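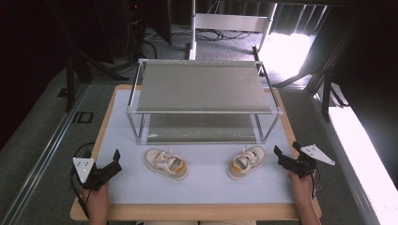 From: Liesbeth Kramer
To: storage list
Subject: Re: small shoe rack, shelf spacing

On Friday Dirk Smits wrote:
> The Isgate two-tier is fine for adult shoes on top, but the
> gap is wasted on children's sizes. Has anyone moved the
> lower shelf up? Does it stay square?

Dirk,

I have moved it, twice. Notes below, in the order I would do them again.

1. Shelf height

Measure the tallest shoe with the laces tied and the loops up, then add 2 cm. For our kids' sneakers that came to 14 cm clear. Any less and the heel catches on the upper tier when you pull the pair out.

2. Clear trays

A long transparent tray keeps grit off the table and you can see what is in it. Check the inside length before you buy. The Clullitz one is 19 cm wide outside, but the walls take up part of that.
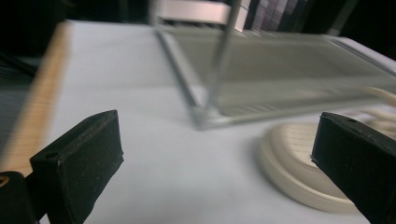
3. Corners

On a tube frame with plastic corner connectors, push every rod fully home before judging whether it is square. Assemble on a flat table with a sheet of paper under it, mark the position of each upright in pencil, turn the frame end for end and compare. If the marks disagree, one rod is short of its seat. Do not glue anything until both directions match.
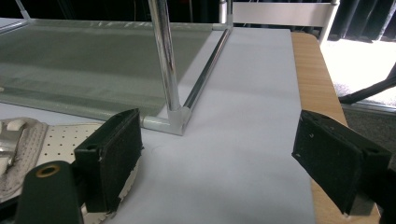
Jarmila Oravec wrote to me off-list that she skips the pencil marks and measures both diagonals with a tape. That works too, provided the uprights are vertical first.

Liesbeth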